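Home | Notebook | Builds | Tool Library | Join
Last updated November 2020

Kitchen sim, second evening on it

Got the Nilik scene loading on the shop PC and I'm so pleased with it! Arm model is in, joint limits copied over from the Visser sheet, and the thing finally stands at the island without sinking into the floor planks (base offset had the wrong sign — my fault, two evenings gone).

Two place settings are out on the counter, brown tray and green cup each. The near tray has the utensil on it, the far one has the yellow fruit and the little white piece. Plan is cups first, then the utensil, which is thin and will be mean to grip.

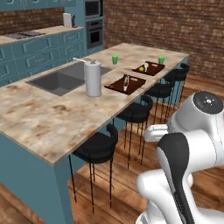 Sternbridge Shared Workshop, Robot Arm Group

Stools worry me a bit. All four are on the overhang side, same side as the arm, and the planner treats each one as a solid box right now. Want to try proper collision shapes for the backrests so the elbow can swing over them.

Ran 504 random reach poses overnight and 22 came back as collisions, nearly all elbow against stool. That's so much better than I hoped for!

To do: make the cups heavier, they skate when touched. Ask on the Vamum list about friction values for stone. Don't move the white canister, the sink test uses it as a landmark.

2 comments | 2 shares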